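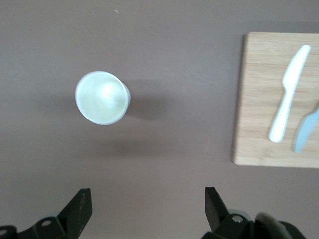 Wrist view with the fingers open, white cup next to the board.

11 May 2020
Hervé Courtois, Carico

Subject: Jandix evaluation kit, fingers stop early on light cups

Dear Backlund support,

I continue here the log of our trial, as you asked me on the phone. We evaluate the Jandix finger kit together with the Pivura pick software for a small demonstration of table service. The problem is always with the disposable cups. The gripper approaches well, begins to close, then reports "object held" before both fingers have contact. With the cutting board utensils I do not have this fault.

Settings at the start of the day: grip force 30 percent, closing speed 48 percent, contact filter on. The firmware is the one which you sent in November and I did not change it.

Step 1. Restart and zero
I powered down the two arms and the controller, waited, and did the zero procedure of the fingers again with nothing between them. The values after zero were inside the limits of your manual. The first pick was good, the second one gave the same early stop. So I think the zero is not the cause, but I keep it done.

Step 2. Position of the cup
In the wrist view the software draws the cup center a little toward the shadow. It is a white cup on a mauve-brown table, the rim is very clear for my eye, but the shadow on the right side is soft and wide. I turned on "ignore soft edges" in Pivura and the drawn center came back on the cup. The grasp became more regular. The early message still appeared, around one time in 12.

Step 3. Grasp from the side on the tray
For this test I used the two paper cups on the tray with the bear, and only the right arm. The left arm stayed over by the rice cooker and had no task. I lowered the force by small steps and did not touch the speed.

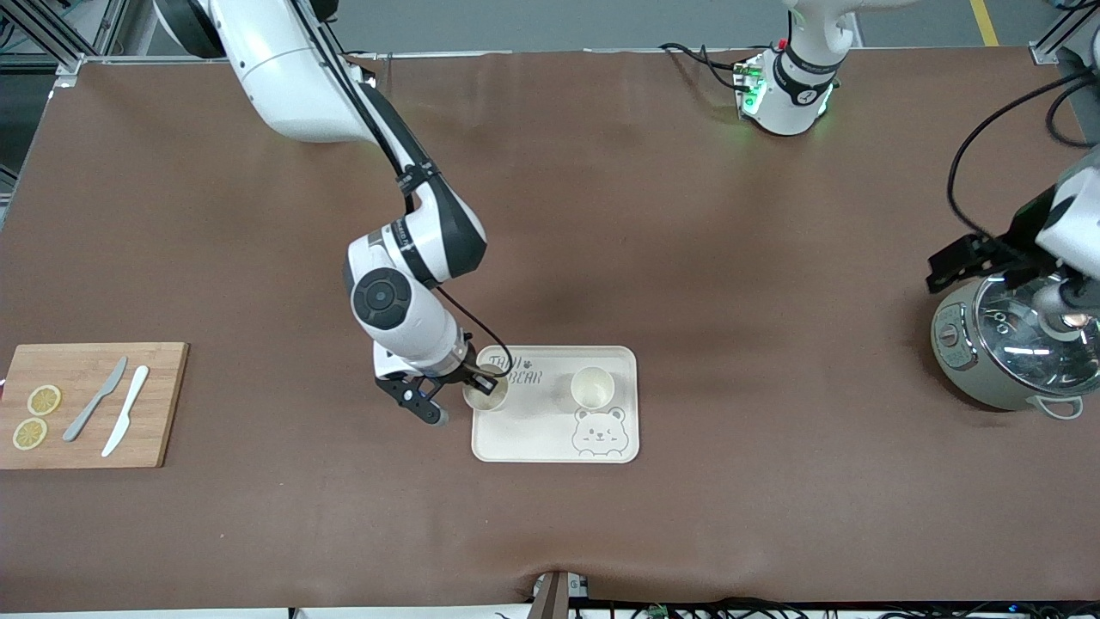 Step 4. Contact filter
With the filter off, the early message did not come back, but two cups were squeezed out of round. With the filter on and the speed at half of the previous value, I had neither problem during the last hour. The cycle is now too slow for our demonstration – our customer will notice it.

Questions for you
Is there a contact threshold which I can change without opening the service menu? The manual speaks of it on the page for soft objects, but my menu does not show the line.

Is the filter delay fixed at 3 samples, or does it depend on the closing speed? If it depends, I would like to have the table of values.

I must also tell my manager if we keep the kit or send it back. The mechanical part is good and the mounting was easy, my doubt is only on the detection. Please leave the ticket open. The slow settings are saved as a separate profile, and I can send you the controller log of today if you tell me which format you prefer.

Best regards,
Hervé Courtois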